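Toy sorting at Erwood: the gallery

I was asked to write a few lines for this page, and I said I would as long as nobody minded them being my own. The sorting idea came to us from the Hudurau catalogue, which promises that three boxes with holes in the lids will "transform" a messy playroom. I've bought storage from that catalogue before. I still own most of it, full of other storage.

What they sell for £40, Leire Ibarra made out of cardboard and coloured paper in one evening at Tudthorpe. One lid is red, one sky blue and one pale yellow. The wire basket takes the mixed stuff, the hands-in-and-hope pile that every house has somewhere. In ours it is mostly balls, with some crumpled paper and cans that should have gone in the recycling.

**Basket and boxes, on the green cloth**
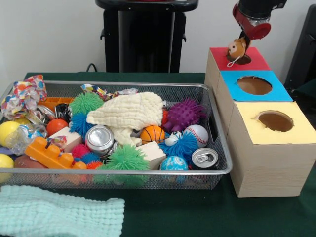
Does each colour have to mean one kind of thing?

Only if everyone in the house will remember it. Two kinds is a safer start (soft things and rubbish, say), with the third box kept for whatever causes an argument.

The small brown plush animal is going in at the red lid, at the back. I have doubts about red for soft toys, as most children I know would give red to cars, but Leire was firm and it was her paper.

The hole in the yellow lid has slightly torn edges. Cardboard does that. The catalogue's version has plastic rings round the holes, and I'll grudgingly admit that may be worth something, though a strip of tape would cost a good deal less than £40.

There is a bunched-up cream cloth in the middle of the basket, on top of the toys. My view is that cloths should come out first. The Arumugam method, which two people have now recommended to me, says to leave them until last "for momentum". I tried it in June and mostly found I was lifting the same cloth out of the way 16 times.

The spotty paper could go straight in the bin as far as I'm concerned. I was outvoted. It is apparently wrapping, and apparently good for another birthday.

Lids and measurements are with Leire if you want to copy them. Ask her before you order anything.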